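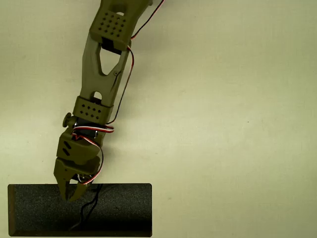
November, dye notebook, second walnut batch

The walnut vat is finally giving me the brown I've been after since spring! Deep and warm, with a bit of red when I hold the skein to the window. Same hulls as last time, same pot, but I let them soak four days before heating and kept the heat low the whole way. Skeins from the first batch look like weak tea next to these. 

Numbers before I forget: 427 grams of dry hulls, 31 liters of water, 2 hours at a bare simmer, then left in the pot overnight. Yarn was the Stavau two-ply, scoured but with no mordant. I also threw in a small hank of the Jiltari singles to see what would happen. It took the color faster and came out darker at the ends where I'd tied it too tight. Looser ties next time, figure eights, four per skein.

Iron dip: a pinch in a bucket, thirty seconds, out. Wow. It goes from brown to a soft charcoal almost while you watch. I overdid the second one and it feels a little harsh, so that one is for the sample book and won't be knitted.

Rinse water ran clear on the third change. Last batch took seven, and I think the slow cool in the pot is what did it. Anyone using the back sink, please wipe it down the same day, the hull stain does not come off the enamel later.

Still to do:
Light test, half of each card covered, south window.
Try the Ebrahimi madder over the palest brown (very excited about this one).
Order more Stavau, we are down to 1,076 grams.
Strain the old liquor and save it in the lidded pail. There is plenty of color left in it, enough for a tan at least.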